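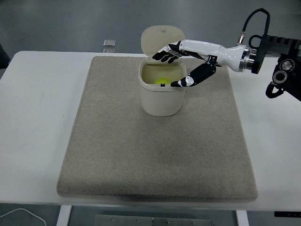 ## Bench notes, February – ball and bin, second table

Started a little after 9:30 with the felt mat down and the small cream bin at the back of it, lid open. The yellow-green ball is today's item. I like it as a teaching piece, soft enough that a bad squeeze costs us nothing, and round enough to show up every lazy habit in the finger closing.

We ran 126 picks before lunch and dropped 12 of them. Most of the drops came when the thumb went over the front rim late and pushed the ball toward the back wall. I slowed the thumb's approach and the next stretch went better, though I'd like a longer run before I believe it. The target Lesdale gave us is 400 in a shift, and we are a good way from that!

Now the part I really wanted to write down while it's fresh. Two of the packers from Lesdale came by to watch, and they stayed much longer than they'd planned to (there was coffee, which helped). They do this same reach into a bin all day, and one of them said her wrist knows it better than her head does. She spotted straight away that we were coming in too steep. At her station she goes in low over the front edge and lets the item roll into her palm. I tried to describe that in the motion file and made a mess of it, so I've asked if she'd come back and show me slowly.

They had fair questions too – who clears a jam, who gets called when it stops at 4 in the morning, and whether the people moved off picking keep their shift pay. I could answer the first one. The others belong with the Lesdale managers, and I promised to pass them along in writing and not let them get lost in my notebook.

To do:

- rerun with the lower approach, same ball, same bin
- write up the jam procedure in plain words
- send the shift pay question to Lesdale today
- ask for a proper chair by this table, our visitors stood the whole time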